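The Right Arm

Melati Halim got the call at 1290 hours on the machine's counter, which was 2 hours before the shoulder was due for its check anyway. She took the tool roll and walked up.

Grigoris let her in. He had the log open on his knee and a pencil behind his ear.

"It drifts," he said. "Right arm only. It reaches for the far basket and ends up past it."

"Every time?"

"Since the morning."

She read the log. Amirul Ngui had changed a cable at the shoulder in October and signed for it. He had written the torque down and the part number, 3757, and under remarks he had written nothing. Amirul had left for Merdale the week after. She had not heard from him.

She put the machine in hold and felt along the cable with two fingers. It was a Mandagi cable, a little stiffer than the old ones. When the arm was down the loop sat fine. When the arm went up the loop pulled against the joint cover.

"He tied it too short," she said.

"Can you fix it?"

"Hand me the cutters."

She cut the tie, gave the loop more room and tied it again. Then she lowered the arm by hand, set it to zero, and ran the zero twice more. The first number was off. The next two agreed. She wrote them both down.

Grigoris put the fruit back in the baskets and moved the stool out of the way.

"Slow," she said. "Quarter speed, and keep your hand on the stop."
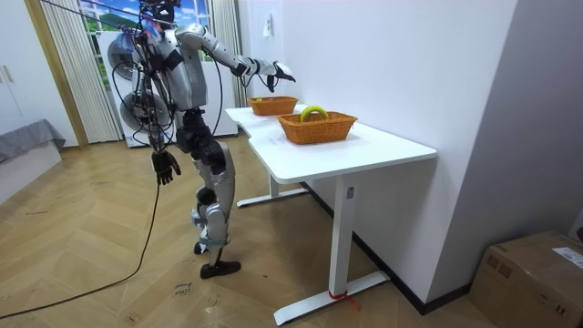
The reach over the far basket, right arm out and left arm down.

She watched the loop at the shoulder and did not look at the hand at all.

"Well?" Grigoris said.

"Bring it home and send it again."

He did. She had him do it until her tea was cold. Then she took the pencil from behind his ear and filled in the remarks line under Amirul's name, with the length of the loop and how to check it, and signed below.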